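Como lavar mantas de velo sem as estragar

Desconfio de qualquer rótulo que prometa "maciez eterna". O amaciador Jekis promete, e as minhas mantas saíram piores. Comece por virar a peça do avesso e lave-a sozinha, com pouco detergente, a 30 graus no máximo. 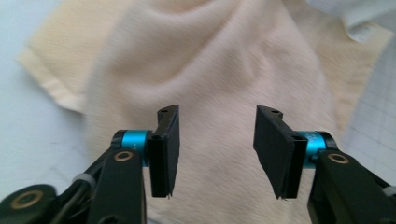

Effie Buchanan responde que usa amaciador desde setembro e não nota diferença nenhuma. Pode ser - eu continuo a dispensá-lo.

Centrifugue no mínimo e sacuda bem a manta. Seque-a à sombra, estendida na horizontal, e vire-a ao fim de 90 minutos. 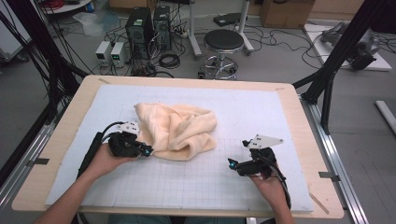
Se o pelo ficar empastado, passe uma escova macia, sempre no mesmo sentido. Quanto às bolas de secagem, experimentei-as 8 vezes e não me convenceram. Ferro, nunca.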